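Two-arm cell: left gripper cable pulls when both arms hold a chair

Posted in Robots and Automation > Setup and Care

Plultton
We have a two-arm cell that turns over plastic chairs on a table. After about 100 cycles the left gripper drops its connection for a moment, then comes back. It happens mostly when both arms are holding the chair with the legs up. I have changed the cable one time already and the fault is the same. The picture is the position where I see it most. 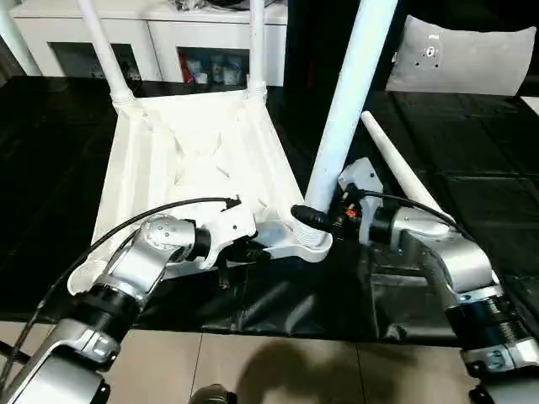
3 replies

Clareck
Your left cable makes a wide loop down beside the arm. I had this kind of fault in our cell in January. Please try these steps with the power off:
1. Move the arm by hand to its farthest position and look if the loop becomes tight.
2. Fix the cable 70 mm behind the gripper, so the plug does not carry the load.
3. Check the plug pins for bending.
I would also make the black sheet flat and tape it under the table. A gripper finger can catch in a fold.

Dunne605
Did you restart the controller?

Clurdale
I agree with Clareck about the fixing point. Do not pull the tie very strong, the cable must still turn a little. In my log the error was number 14, gripper timeout. If you have the same, look at the plug first and the software later.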